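Massa de panqueca descansada fica com água por cima, ainda presta?

Categoria: Cozinha do dia a dia > Massas e farinhas

Boa tarde, pessoal! Faço panqueca todo domingo, receita da minha sogra, farinha de trigo, leite, ovo e um fiozinho de óleo.
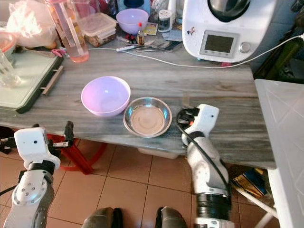

Ela sempre mandou deixar a massa descansando na geladeira de um dia para o outro, e eu obedeço. Só que de manhã aparece uma aguinha meio acinzentada por cima e a farinha fica toda no fundo. Jogo fora? Misturo? Da última vez fiquei com dó e usei, mas saiu borrachuda.
Verna Mahmoud

2 respostas

Jozefína Holub
Verna, querida, pode ficar sossegada, isso é a farinha decantando, acontece aqui em casa também. Bata de novo com o fouet, bem do fundo, e espere uns minutinhos antes de ir para a frigideira. Se tiver cheiro azedo, aí sim, lixo. Agora, a borracha costuma vir de bater demais logo no começo, principalmente no liquidificador (eu fazia isso e levei anos para largar a mania!). Misture só até sumirem os caroços maiores. E se depois do descanso estiver grossa, ponha leite aos pouquinhos, uma colher por vez. Ah, guarde tampada, senão pega gosto de cebola.

Matúš Lukáč
Eu nem descanso a massa, faço e como. Para mim é frigideira fria o problema.

Comentários

Verna Mahmoud: Jozefína, misturei do jeito que você falou e ficaram macias, até meu marido repetiu. Obrigada, viu!

Svetozár Slanina: serve para massa sem glúten?

Jozefína Holub: Svetozár, com farinha de arroz decanta mais ainda, mexa antes de cada concha.

Fale conosco | © Cozinha Iddale | Voltar ao topo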